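Lyons test kitchen opens its counter to home cooks

Sep 11, 2023
By Naheed Bhutto

The shared test kitchen at Lyons is taking bookings from home cooks, starting this month. Fee is $33 a session, 200 slots up for grabs before December. Toaster oven, two-slot toaster and basic pots included — bring your own ingredients.

Kyriaki Vasilakis, who runs the bookings, said the counter by the gray wood wall got picked becuase the outlets are there. "Everything in reach. Bit crowded, yes."

Towels provided too. Jars stay along the back, please put them back after.

The counter at Lyons, toaster oven on the left: 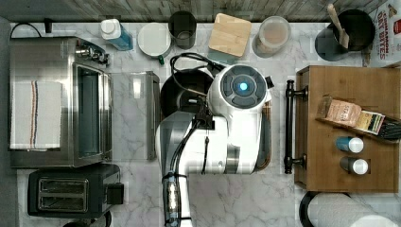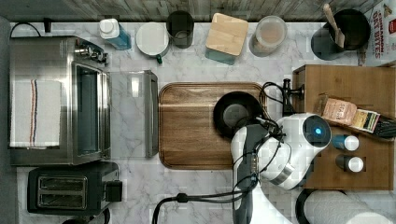 Sign-up is at the front desk or by phone. Groups of four max. Lakmal Hettiarachchi will teach a flatbread class if enough people ask — no date yet. Cancelations need two days notice, otherwise the fee is kept.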